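1/ Happy Friday, everybody! I promised a few of you I would write up what we've been doing at Drostside all month, so get comfortable, because I've never been good at the short version of anything.

2/ The project is called Garside, and the question behind it is pretty plain. When you teach an arm to pick things up by showing it a person doing the job, does it help to keep the demonstrations where the person hesitated? Most of us have been throwing those out for years (me included, and without much thought).

3/ We collected 131 demonstrations with clear plastic things, which are miserable for a wrist camera. You lose the edges, you get a glint where you wanted an outline, and half the time the table shows right through whatever you're after.

4/ People slow down with clear stuff. They drift in, stop, shift over a little, and then go. We call those stops "hovers" in our notes, and for a long time our cleanup script (the old Voltska one, if you've ever had to use it) simply cut them away.

5/ So we trained two policies, same network, same training time. One got the trimmed demonstrations and the other got everything, hovers and all. Then each one had 30 tries at moving a clear piece into a bin, with the piece starting somewhere new every time.

6/ The one that kept the hovers got 11 more of them right. I went back through the logs twice because I didn't quite believe it, and then I went for a walk, and then I looked again. Still 11!

7/ Our best guess is that the stops hold the moments when a person is working out where the edge really is, and the little sideways move afterward is what the policy needs to learn. I say guess because we haven't tested that part yet, and I'd like to be careful about it.

8/ The wrist view gives you a feel for the problem. Try finding the plastic piece between the fingers by anything other than its highlights. The bottles with their black caps are so easy by comparison that it almost seems unfair.

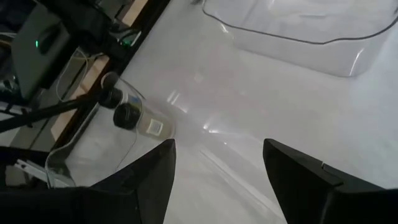 9/ A few things I'd want to know if I were reading this. It's one arm, one table and one kind of lighting, so please don't carry the number off to your own lab and expect it to behave. The policy with the hovers is also slower, and when it fails it tends to dither over the spot for ages, which is hard to watch.

10/ Next up is moving the lamps, and after that a set of demonstrations from people who have never driven the arm before. I'm hoping to have that done in November, and the Stivix loader will go out with it so you can keep or cut the hovers yourselves. If you've tried something like this with glass, please write to me, I'd love to compare notes.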